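Salgado kitchen simulation kit, trial license. Acceptance check before we pay for 13 seats. Checked by Wojciech Górecki, Tratcombe office.

- [x] Installer runs on a clean machine
- [x] Both arms load with joint limits on. Left elbow limit matches the data sheet.
- [x] Grippers open and close on command
- [ ] Self-collision check. Fails on 6 of the stored poses. Vendor has the list.
- [x] Counter and microwave have collision shapes

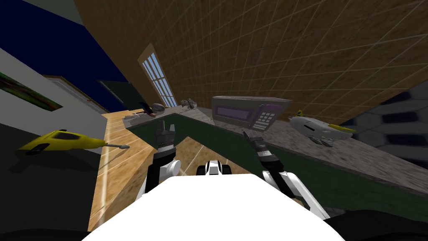 - [ ] Loose objects settle under gravity at load. Not passed. Ask for a fix in the next build.
- [x] Emergency stop halts both arms from the keyboard
- [x] Log survives a 2,000-step run

Comments: reset is slow on the Stillcombe workstation and fine on ours. The manual still shows the old menu names. Hold the order until the two open items are closed, then rerun the full list.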